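# Can a machine do the boring bench work yet?

### tenda_hollow

My sister-in-law is convinced we'll all have a robot folding towels by next Christmas, and I said I'd ask people who work near the things. I run a small repair shop, so I'm asking for the shop floor as well as the laundry room - sorting, boxing, putting parts back where they live. Is any of it real?

### medve42

Depends how tidy your parts are! We had a Josik arm on trial in October and it was lovely with boxes, 600 of them without a grumble. Then we gave it anything with a cord and it was like watching my uncle with Christmas lights (bless him, he tries).

### Brisa Bautista

I'd be kinder than medve42. Two years ago the grippers I saw couldn't hold a mug, and now I see them pick up all sorts. Slow, yes, but so is my nephew, and I still let him help.

### medve42

Slow is fine when it's your nephew, Brisa. I was paying for those hours.

### gindside_pete

I'm with medve on this one. A power supply is an easy thing to grab, just a metal box, but every one has a great mop of wires on it and the wires go wherever they please. Have a look at five of them on one tray and tell me where you'd put your fingers first.

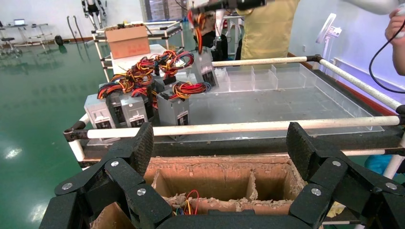 ### Brisa Bautista

Well, by the box end, with the label! And then let the wires trail along behind, same as I do when I carry the vacuum.

### tenda_hollow

Until they snag on the one next door, I suppose. Thank you all, this is more than I hoped for. I'll tell her towels maybe, cables not yet - and she can keep her laundry basket for now.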